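Hollis, patch two: supply lines after 200 turns

9/3/20

I finished a second full campaign of Hollis last night, on the August patch, and most of my notes concern supply. The first campaign was played on the release build, where an army drew food from the nearest friendly depot whatever lay between them. The patch replaces this with a path cost. Each hex of road costs one, open ground three and marsh six. Once the total passes 17, the army starts to starve.

The effect on the middle game is large. As the Cultus faction I used to leave one depot at the river and march everything south from it. With the new rules that column runs out of food two hexes short of Crenshaw, so a second depot has to go up before the siege. A depot costs 50 timber, and timber is what the siege engines are made of. The choice is a real one and I think the game is better for it.

The interface has not kept up. The path cost is shown only when an army is selected and the depot overlay is switched on, and the overlay turns itself off at the end of every turn. I have bound it to a spare key.
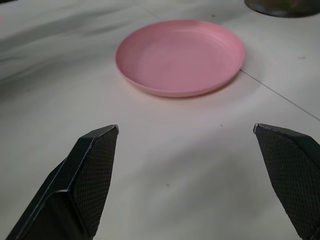
Pink plate on a pale tabletop.

The computer players handle the change badly. Tresix sent three armies into the marsh one after another and lost all of them to hunger without a battle. Tülin Ekinci, who plays the same map at a higher difficulty, reports the same behaviour in the east — her saves show the AI building depots only in its home province.

Turn times are also longer. By turn 150 the path check ran for every army on the map, and I was waiting several seconds between turns on a machine that had no trouble before. Lowering the animation speed made no difference.

I have kept the save from just before the Crenshaw siege and will replay it with the northern road finished first.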